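Cell notes: Mendoza arm back on the kitchen table

Feb 18, 2021

The Mendoza arm was down for most of January with an intermittent fault on the gripper cable. Emrys Beddoe traced it to a connector at the wrist that had been re-seated after the last finger change and not locked. The signal dropped out only when the wrist rolled past 170 degrees, so it passed every bench test and failed in the cell.

The connector has been replaced and the cable run re-dressed with more slack at the wrist. The old run was tied too short, and every full roll loaded the plug. Please don't tidy the new loops with zip ties. They look like a mess, but the arm needs the length.

Finger alignment was redone at the same time. Both fingers were shimmed and torqued, then the open and closed positions were re-taught in Grilla. The wrist camera offset was recalculated last – it has to follow the finger work, as the fingertips are the reference. Soft, irregular items such as the peeled banana are the usual check on the wrist view, along with the harder pieces from the Kasel food set.

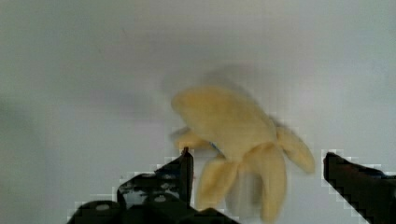
How often does the wrist camera offset need to be redone?
Every 500 cycles, and after any finger change or collision stop regardless of the count. The routine is in the Fitement folder under "wrist", and the result goes in the log with the operator's initials.

The cycle counter read 2,949 when the arm came out of service. It has not been reset, so intervals run on from that figure. Marwa Ragab has moved the service sheet from the cabinet door to the shared drive and added a column for cable condition.

Table layout is back to the standard spread. The toaster oven stays on the right with its door facing left, and the plate goes near the top. Leave clear space between items. If the oven has been bumped, re-run the door approach at low speed before starting a session – the taught path has little clearance at the handle side.

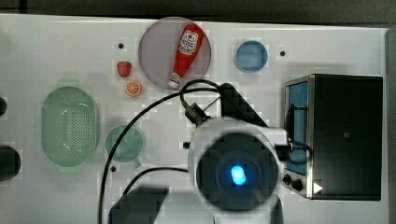 The Mendoza cell from overhead, with the oven at right and the colander and cup at left.

Still open: the spare cable set is quoted at $399 and has not been ordered. The low-speed limit also needs to be restored at start-up, as it currently reverts to the previous user's setting. Emrys has both items. Report any dropout on the gripper channel to him with the wrist angle at the time, even if the arm recovers by itself.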